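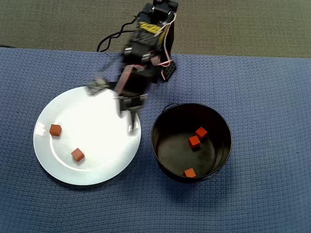 Penum workshop puts a home-built robot arm to work on a plate and a pot

PENUM - If you have ever tried to get a toddler to put the blocks away, you already have a pretty good feel for what Rosaura Huaranga has been up to since February. She has been building a robot arm at the Tsegaye Street shared workshop, evenings mostly, and the job she has set it is one any parent would recognize: pick the little red cubes up off a white dinner plate and put them in the pot.

The arm is black, made from servo motors (the small geared motors you find in model planes and the like) bolted together with brackets, and it ends in a two-fingered gripper. Huaranga calls it Milum, after a street she lived on as a girl, and she talks about it the way other people talk about a good-natured but slightly slow dog.

She started out with a kit that she had bought secondhand, found that she didn't care for the way the wrist was put together, and ended up redoing a good deal of it. Her notebook puts the cost so far at $200 for the kit and another $41 for brackets, wire and a power supply, and she'd like it known that the dinner plate came from her own kitchen and will be going back there. The pot she is willing to part with.

The blue cloth is from home too. The workshop tables are shiny, and she wanted something with a bit of a weave to it so that a dropped cube would stay more or less where it fell - chasing cubes across the carpet gets old fast, she said, and her knees aren't what they were.

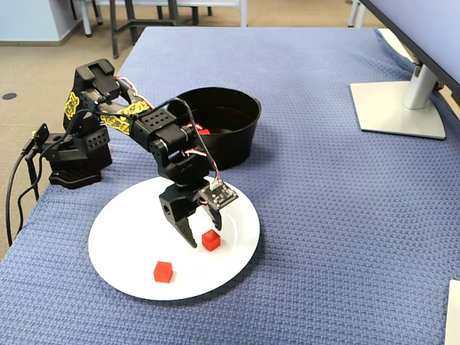
Huaranga said the building was the easy part, and that it was the teaching that ate up her evenings. She moves the arm through the job by hand, over and over, while a computer saves every motion, and then the program works out for itself how to go about it. By her log she has saved 2,415 of these runs, and she reckons that a fair number of them ought to be thrown out again (she was tired, or the phone rang, or somebody stopped by the table to chat, and at Tsegaye Street somebody always stops by to chat).

Other members have taken an interest. Amora Hardware, two doors down, has let her have odd screws out of the bargain bin, and there is talk of a second arm that would be built as a group project over the winter, with room for anyone who can hold a screwdriver and doesn't mind a late start.

She was asked more than once whether the thing could be taught to do dishes, and answered that she would settle for it learning to set a fork down gently.

The workshop will hold an open afternoon on Sat 27 September, and visitors are welcome to come and try guiding the arm themselves. Places at the table are limited to 20, with a sign-up sheet by the front door. Admission is free, and children should bring a grown-up along.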